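Getting the laundry cell back on its feet

1 November 2025

I finally have a free evening, so I can write up the thing I've been itching to write up since August: how we look after the two-arm laundry cell. A few of you asked after my last post, and I could talk about this machine until the lights go out, so make some coffee.

Quick background for new readers. The cell is a pair of arms that pick clothes up and put them in a basket. We call it Estrella. Crisanto Tiongson named it, he has never explained why, and I've stopped asking. It lives in our workshop in Orkmont, and Crisanto and I share the upkeep. He does the mechanical side and I do wiring, calibration and the log (a paper notebook, which I love more than any software I've ever used).

The trouble this fall was drift. Each arm was fine alone, but when both worked the same pile the left one kept arriving a little low, 12 millimeters at worst. With a hard part on a flat plate you'd catch that in a minute. Clothes forgive so much! The fingers close, they get some cloth, up it comes, and you think all is well until a thin T-shirt gets missed three times in a row and you start wondering what else has been going on.

So we did a full reset, and I want to go through it in the order we did it, mistakes included.

First, the bolts. I know, I know. But Remedios Ambrosio, who taught me most of what I know about small arms, drilled it into me that you never calibrate over a loose joint. We powered down, supported both arms, and went over every fastener from the base up with a torque driver. Two on the left wrist took nearly a quarter turn each. Crisanto was thrilled and went to tell everyone in the building. I was thrilled too, but I've been fooled before, so we kept going.

Next came the finger alignment. Each gripper has two fingers that should meet flat along their whole length. My test is a strip of printer paper: close the gripper on it, tug at the tip, tug at the root, and feel for the difference. The right gripper was perfect. The left held well at the root and let go at the tip, so we loosened the finger, shimmed it, tightened it, tugged, said a bad word, and did it again. It took four rounds. The shim that worked was a sliver cut from a Flernness parts bag, and yes, there's a proper metal one on order now.

Then the cables, my favorite part (really!). A cable on a moving arm needs enough slack to reach every pose and not so much that it snags on a sleeve. I drive the arm slowly to the far corners of its range, with one hand on the stop button, and watch the connector the whole time. If the plug so much as leans, I add slack. Then I run the same poses again with a shirt in the fingers, since a hanging sleeve will find any loop you leave for it.

With the hardware settled we could zero the joints. Our controller is a Prumov, an older one, and it has a habit I wish I'd known about sooner: it keeps the old offsets until you power cycle, even after it says the new ones are saved. I lost most of an afternoon to that. I did the whole zeroing routine, ran a test, saw the same low reach as before, and was halfway through taking the wrist apart again when Crisanto wandered by and asked if I'd turned it off and on. Reader, I had not.
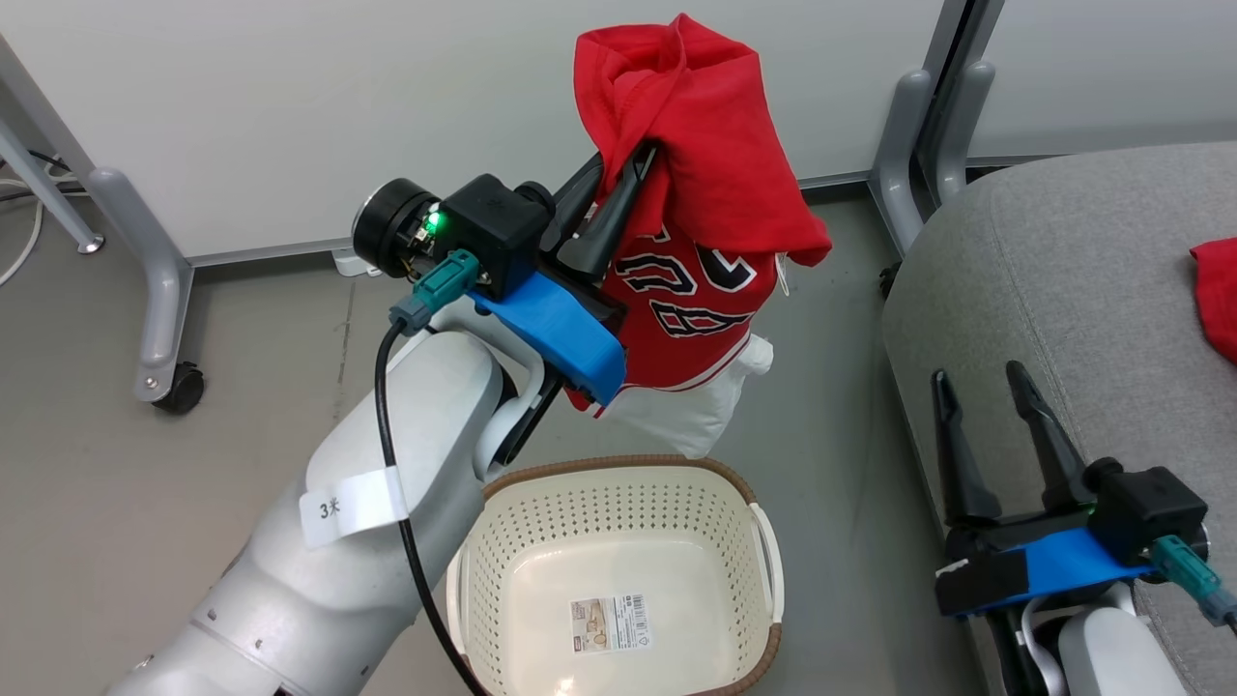
After the power cycle we ran our acceptance test, 100 picks from a mixed pile into the basket, and I wrote down every one. A pick counts if the gripper lifts the item, carries it over and lets go cleanly. Before the reset we had managed 68. After it, the first run ended with 17 misses, a huge jump, and I may have done a small dance by the tool chest.

The misses were interesting, too. Most of them came from slippery stuff, the shiny kind of sportswear that slides out when the fingers catch just one layer. A deeper reach helps, so I've been nudging the approach height down for those and checking that the tips don't scrape. Socks are still awful. A sock balled up tight is fine, but a single flat sock on a soft surface is my nemesis, and I have a page in the notebook with nothing on it except sock complaints.

I've changed our routine as well. We used to check things when something went wrong. Now the paper test happens every morning before the first run, and the bolts get done on the first of the month. I also wipe the fingers with a barely damp cloth at the end of the day - lint builds up on the pads faster than you'd think, and a linty pad grips like a wet noodle. Crisanto has put a dab of paint across each wrist bolt and its housing, so if one starts backing out we'll see the line break. It's an old trick and I love it.

Remedios read a draft of this and wants me to add that you should write down your offsets before you zero anything. She's right. I hadn't, and if the new values had come out worse I'd have had no way back. They're on the inside cover of the notebook now, old and new, in ink.

Next up is the metal shim, and then I want to try softer pads on one gripper while leaving the other alone, so we can compare them on the same pile. If any of you have run silicone pads on fabric for more than a few weeks, please leave a comment and tell me how they wore. I'd also take sock advice.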